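The Little Carmaker From the Bicycle Shed

Cimness is a town with one traffic light, two bakeries and a car factory that most people drive straight past. The factory makes a small coupe called the Seston, and if you've ever heard one go by with the windows down, you probably turned your head. I did, three summers ago, outside a gas station, and I've been a bit of a bore on the subject ever since.

So when Vasić agreed to let me spend two days at the works in April, I packed my bag a week early.

The company didn't start with cars. It started with bicycle hubs, then moved to sidecars, then to a three-wheeled delivery van that hauled milk and bread up the steep lanes behind the town. The van was slow and it leaned in corners like a tired horse, but it was simple to fix and it sold well enough to pay for a proper engine shop. The first four-wheeled Vasić came out of that shop. It had the van's gearbox (you can still feel it in the long throw between second and third), a steel tube frame, and a two-door body hammered out by the same people who had been making milk vans the month before.

I love that first car. There's one in the lobby, painted a green that looks almost black until the sun gets on it, and the door handles are bicycle parts. Real ones! The brake lever was cut down, turned around and bolted through the door skin. Several early owners wrote in to complain that they pinched your thumb, and the factory kept fitting them for years anyway.

The Seston came along much later, after a long and fairly miserable stretch of making trailer axles for other people. Axles kept the lights on. They also taught the company a great deal about suspension, and it shows the moment you drive the thing. The back end of a Seston doesn't skip or hop on broken pavement. It breathes. You feel the bump arrive, you feel it get dealt with, and the steering wheel just sits there in your hands telling you about it quietly.

Production runs at 200 cars a year, and there are no plans I could find to raise it. Each one spends 13 working days on the floor, from bare frame to the final road test on the loop above town. The floor itself is much quieter than I expected. No conveyor, no warning buzzers. The cars sit on wheeled stands and get pushed from bay to bay by hand, and when one is ready to move somebody whistles and whoever is closest comes over to lean on it.

The engine bay is where I lost most of the first morning. The current four-cylinder is built by a single fitter from start to finish, and the fitters stamp a small mark of their own on the block, down low near the oil filter where you'd need a flashlight to find it. One uses a fish. Another uses a plain circle, and I was told with great seriousness that circle engines like to be revved and fish engines pull better from low down. The dyno sheets say they're the same. Owners do not accept the dyno sheets.
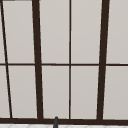 Dark frames, pale panes.

After lunch I got the keys. The test car was a base Seston, cloth seats, manual windows, no radio, and I'd ask you not to feel sorry for me. The seat is low and thin and exactly right. The clutch is heavier than a modern car's but it bites in the same place every time, and the gear lever has a turned wooden knob that had worn smooth on one side from test drivers resting a palm on it.

The loop goes up past the reservoir, over a narrow bridge, then along a ridge where the road has been patched so many times it's more patch than road. In most light sports cars a surface like that makes you slow down and clench your teeth. In the Seston I found myself going back around to do it again. The nose goes where you point it. If you lift off halfway through a bend it tucks in gently, with no drama at all, and if you stay on the gas it just digs in and goes. I never once looked at the speedometer for fun. There was too much to do with my hands.

Is it fast? Not very. Plenty of family hatchbacks would leave it at the lights. It's loud at highway speed, the heater has two settings (off and shins), and the trunk will take a weekend bag if the bag is soft and you're patient. Rain finds its way in at the top corner of the passenger door on older cars, and owners have a dozen cures for it involving candle wax, fishing line and split rubber hose. The factory redesigned the seal last year. I drove through a good heavy shower and my passenger seat stayed dry, so I'm calling that one solved for now.

What got me most was how the company treats its old cars. There's a parts room behind the paint shop, floor to ceiling, with drawers going back to the delivery vans. You can still order a van kingpin. You can still order the thumb-pinching door handle. If a part isn't in the drawers, the machine shop will make it from the original drawing, and they'll make two and put the spare away. The oldest customer car in for work while I was there was a van with its engine out and a bread company's name just visible under the newer paint. Its owner uses it to carry firewood.

Every summer the owners bring their cars back for the Wondbridge run, which starts at the factory gate before breakfast and ends in the market square at Wondbridge, 72 miles off by the hill route. There's a short way down the valley that would save an hour, and taking it will get you teased at dinner. It isn't a race. There's no timing and no prize, although a coffee can of bolts gets handed to whichever car dropped the most parts on the way. The entry fee is 20 dollars and covers sandwiches.

I asked about electric power, of course. There is a battery Seston, or at least there's half of one, on a stand in the far corner with its floor removed. The people working on it were more excited than anyone else I met. Weight is the trouble, as it always is, and they've gone back to the trailer axle drawings to look for ways to carry it. I sat in it. It had no steering wheel yet. I made the noises myself.

On my last evening I walked down to the bakery, the one by the traffic light, and a dark blue Seston pulled up outside with two loaves already on the passenger seat. The driver went in for a third. Then off it went up the hill, second, that long slow reach for third, and I stood there on the sidewalk with my coffee until I couldn't hear it anymore.

READER COMMENTS

fishblock
Fish engines DO pull better. I've owned both. Good piece.

hillroute_dave_no_more
Sold mine when the kids came along and have regretted it every Wednesday since (that was my day for the long way home). Candle wax works on the door, by the way. Warm it first.

tinvan
More on the vans, please! My grandfather's had a bell where the horn should be and I have never seen another one.

marge in the valley
We took the short way one year with a slipping clutch. Still hearing about it.

Last updated in April

Contact the editors | Copyright, all rights reserved | Back to top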